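Chapter 4
Getting a Grip

I still remember the first thing our school club tried to pick up. It was a hex nut, and it took us most of an afternoon. I'd joined the Skuvness team thinking the hard part would be the code (I was sixteen and liked code), and then Katherine Inga put a pair of hand grippers on the table and told us to sort the parts drawers with them before we touched a single motor. I thought she was kidding!

She wasn't, and I've started every class that way since. You learn more about fingers by squeezing the handle yourself than by reading my equations, which start in Section 4.2 – sorry.

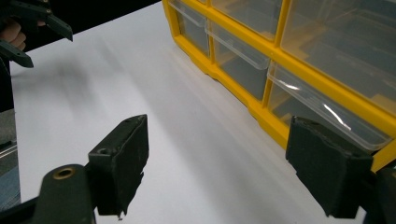

Moura, March

My current bunch has 40 small parts to move per round, working in pairs, and they keep a log of every drop. Solange Masson's pair reached 86 rounds before the spring meet at Traltov, and their notebook is where I got most of the problems at the end of this chapter. Look at the ragged lower edges on those black pads. Pad wear gets its own section (4.5), and I'd like you to guess now, in pencil, how a chipped edge changes the way a jaw meets a flat washer.

Before you read on, find some tongs or pliers and pick up a coin from a bare tabletop. Try it ten times. Write down where the tips touched, and keep the page – we'll need it for friction.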